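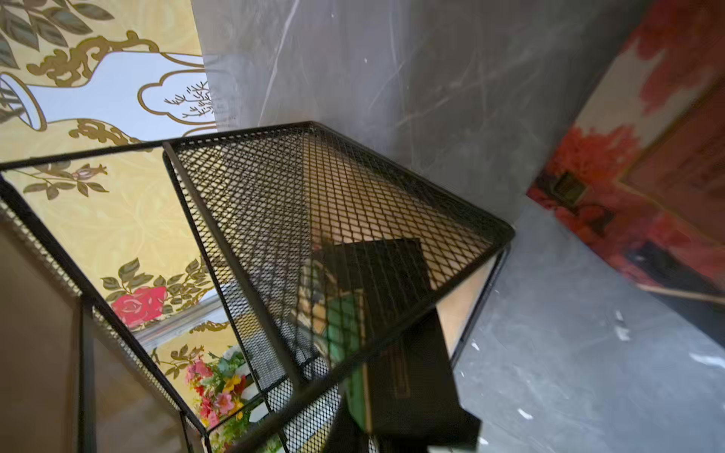
Grura has published the first edition of its Good Practice Guide for Gripper Work in Furnished Rooms, a free document for teams that operate robot arms outside of a laboratory. The guide has 16 rules and a short checklist, and it is written for the persons who prepare a room and for the persons who run the arm in it. One full chapter treats shelving. An open rack with black metal mesh, standing near a wall painted with leaves and flowers, is the kind of furniture the authors had in mind: the arm can come close to the mesh from above, and the camera at the wrist sees the shelf and also what is under it. According to the guide, such a panel must be handled as a solid surface in the planning of each movement, even when the camera can look through it.

The guide was prepared by Grura together with Clesby, a supplier of training for robot operators, and was tested during the Sandon trials, which started in April. In the trials, operators recorded 1,481 runs in furnished rooms. Of these, 531 included a shelf or a rack. The notes of the operators were collected after every session and were used to correct the text.

"Many rules for robots are written for a cell with a fence and a clean floor," said Marianna Kaczorowski, editor of the guide. "Our readers work in rooms with wallpaper, flowers and small furniture. They asked us for rules they can read in the morning and use on the same day."
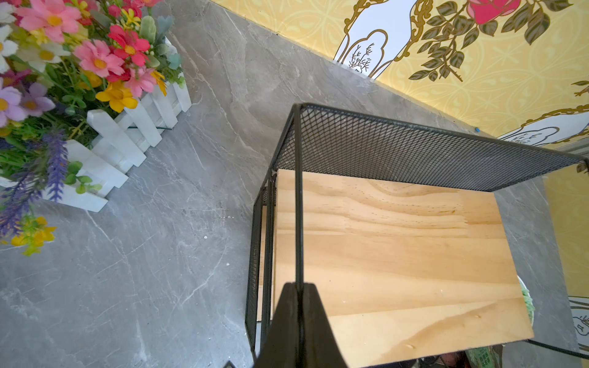

Photo: Grura / Sandon trials

The chapter on shelving asks operators to define a keep-out zone for every upright rod and every panel edge before the first run. Thin rods receive special attention. A slim black rod beside a black gripper finger, as in the photo, gives little contrast in the camera view, and the guide recommends to confirm the distance from a second point of view before the arm goes lower. Loose boards placed inside a rack have to be checked by hand, and the result is written in the room record.

Decoration is covered in a separate chapter. Artificial flowers, planters and similar objects may stay in the room, but they must be entered in the room record with their position. If a planter is moved, the record is opened again and the next run starts at the reduced speed. For printed walls, the guide advises a test of the object detection with the real wallpaper in view, so that a rose or a vine in the print is not taken for an object that can be grasped.

The reduced speed is the same in all chapters. Within 300 millimeters of any furniture, the arm moves in the slow mode, and one operator keeps a hand at the stop button. This rule created the longest discussion in the working group. Some members wanted a shorter distance for light furniture, but the final text has one value for all cases.

"With two values, people have to decide in the moment which one is correct," said Santino Troncoso, who led the operator training at Clesby. "We saw in the trials that one value is easier to follow. It costs some time, and we accept this."

The guide is a voluntary document. It does not replace national law, the instructions of the manufacturer or the risk assessment of the site. Laboratories and companies may copy the checklist and adapt it, if they keep the numbers of the rules.

The Escobar edition, with larger print and space for notes, is planned for training rooms. Comments on the first edition can be sent to the editorial office and will be answered in writing.

Filed under: Press Releases, Robotics, Standards & Safety

Print this page | E-mail this page

Press contact: Grura Editorial Office | © 2023 Grura. All rights reserved. | Back to top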